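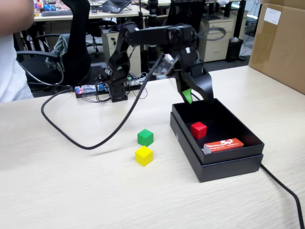 The Bruvdale gripper cost 3,190 dollars and came in a case with foam cut to its exact shape, like a flute. The Wumberg cost 300 and came in a bag.

I was hired to say which one was better. The company was Hawthorne, second floor, next to the vending machine, and the position was Evaluator, which I had assumed from the ad would involve essays.

The test was cubes. A cube sat on the table, the arm picked it up, the arm put it in the box. Then I wrote down what had happened and put the cube back on the table. My supervisor said the work would grow on me. By the second week I had opinions about cubes.

The Bruvdale picked things up the way a surgeon would, and took as long. It approached, reconsidered, approached again. When it finally closed, it closed so gently that I found myself holding my breath. It dropped very little. It also went home to its starting pose after every cube, as if it had to sign something.

The Wumberg just grabbed. It grabbed the cube, it grabbed the edge of the box, and one time it grabbed its own cable and pulled until the controller gave up. It came back on with the same attitude. I liked it more than I was supposed to.

"You're writing 'enthusiastic' in the failure column," my supervisor said.

"It's a kind of failure."

"Write 'overshoot.'"

I wrote "overshoot." I wrote it a great deal.

The software was called Stutinance and it gave each gripper a score out of a thousand. After the first round the Bruvdale had 860 and the Wumberg had 821. I looked at those numbers through most of a lunch. Thirty-nine points, for the price of a used motorcycle – and the motorcycle would have come with a seat.

"The numbers aren't the whole story," my supervisor said.

"What's the rest of it?"

"We already bought the Bruvdale. In January."

She was not embarrassed by this. She ate a cracker. The report, she explained, was for the people who had approved the purchase, and they were hoping to learn that they'd been careful.

I went back to my chair and ran the Wumberg again, for no column in particular. It swung out over the table, missed the cube by a finger's width, closed on nothing and carried the nothing over to the box. It opened. It waited there a second, the way you do after you mail a letter.

I moved the cube a little to the left, where it had been reaching, and pressed start.

Then I found the field marked Recommendation and typed "Further testing," and asked how long they could keep me on.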